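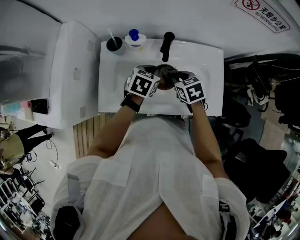
# Basin task, draft rules v2, read against real work

December 13, 2023. Notes for me, Filipa and whoever gets this bench after us.

Galanis sent the second draft of the "good practice" rules for hand demonstrations. Wenia wants us to sign them before any more basin episodes go to training. I read the whole thing twice with a pencil. Some of it is sensible. A lot of it reads like it was written by someone who has only done pick-and-place on a clean table.

Going rule by rule, in the order I got annoyed.

## Rule: "markers shall be fully visible at all times"

At all times? With both hands down in a bowl, working on something small over the drain? The hands turn, so the cubes turn. In the frame at the top the left cube gives the head camera its top face and the right one is angled and gives two faces. I'd call that a good moment. A few seconds later in a task like this it can be one face at a nasty slant, and the rule as written throws out the episode.

What I'd accept: at least one face per hand decodable, and a limit on how long it can be lost. Sandamali suggested 400 ms. I asked where that came from and she said it was the longest gap she'd be willing to interpolate by hand, so at least it has an origin. The draft gives no origin for anything.

Also, "visible" is never defined. Visible to a person scrubbing through in Pakby, or decoded by the tracker? These disagree all the time. Pakby will happily show you a crisp cube that the tracker dropped because of glare on a white basin.

- [ ] ask Galanis for a definition that names the tool and the version
- [ ] if they can't, we write our own and send it to them

## Rule: "close-fitting sleeves only"

I came in ready to cross this one out as fussy and I've changed my mind halfway. The sleeves in the basin frame are loose and pretty sheer, gathered at the forearms, and both cubes are clear of them. Fine. But gathered sleeves slide. Konrad pulled episode 2173 for me, where a sleeve slid down over the cube and the pose jumped sideways by the width of the hand. The tracker reported high confidence right through the jump. That worries me more than the sleeve does.

So the fix they propose (buy everyone tight shirts) treats one cause. A rule about jumps would catch sleeves, splashes, slipped straps and the rest. My version:

> Any pose step larger than the hand could make between two frames is flagged, whatever the cause, and a person looks at it before the episode is accepted.

Tùng says this will flag too much. Maybe. He hasn't run it and neither have I. Will run it before arguing further.

## Rule: "remove all items not required for the task"

No. Or not for this robot. The cup with the toothbrush and the white bottle on the back rim are exactly the things I want left there. If the policy has only ever met a bare basin, the first one it meets in somebody's bathroom will have a toothbrush in it, and then we'll have a very well-documented failure.

Afonso's point against me, written down because it's a good one: if the clutter never moves, the model can learn it as a landmark. Faucet is right of the bottle, go there. So leaving things out is useless unless they get shuffled. He wants a shuffle between takes and a line in the log saying so. Agreed. I don't believe we'll keep it up by hand past the first afternoon, so it goes on the start card, where Skumeo won't let you press record until the box is ticked. People tick boxes without doing the thing, I know.

## Rule: "no persons other than the demonstrator"

This is the one where I think the draft is right and our habits are poor. The head camera looks down at the sink and still takes in a lot of office. There's a person in a khaki top walking through at the left margin and rows of desks with monitors behind that. A wide lens doesn't care what we think the subject is.

What bothers me is that the draft gives one sentence to it and half a page to sleeves. Questions it leaves open:

1. Is a bystander seen from above, no face, a "person" under the rule?
2. Are monitors in the background covered at all? A screen can leak more than a face.
3. Who deletes what, and from which copy? Raw files on the recorder, the Pakby copy and the training export are 3 different places.

Signs too. The no-smoking sign over by the bags is perfectly readable, in Chinese and in English, and it's harmless, but the same wall could hold a staff list. I'd rather blur by region at ingest and keep the raw under lock than trust each demonstrator to tidy a whole floor.

Filipa: "Then you have to trust the blur." Yes. Checked on a sample, by someone who didn't write it.

## Rule: "straps shall be fastened securely"

Means nothing. Secure how? I've had a strap that felt tight and let the cube rock when I bent my wrist. Suggest a shake test at start and end of each take: same gesture, compare the cube-to-hand offset. If it has drifted, the take is suspect from whenever it drifted, and since you can't say when, that means the whole take. Konrad groaned at this. He'll groan less than he did when we relabeled the September set.

## Rule: "wet work requires additional precautions"

Which ones? The sentence ends there. I checked the appendix. The appendix says see the rule.

Ours, until somebody does better:

- recorder and batteries stay off the basin rim
- no cables across the floor where the demonstrator stands
- dry the cube faces between takes with a cloth, no paper, it leaves fluff on the black squares
- stop if a marker face starts to lift at a corner

## Where this leaves it

Not signing as is. I'd sign the bystander rule tomorrow if it were longer. Sleeves I'd swap for the jump check, clutter I'd reverse, and the wet work one needs an author.

Tùng thinks we should sign and then deviate in writing, to keep Wenia calm. I don't like signing things in order to deviate from them. Left it open.

To do:

- [ ] jump check on the basin episodes (me)
- [ ] shuffle box on the Skumeo start card (Afonso)
- [ ] list of every place a raw file lives (Konrad)
- [ ] marked-up draft back to Galanis, pencil notes typed up and the rude ones removed (Filipa)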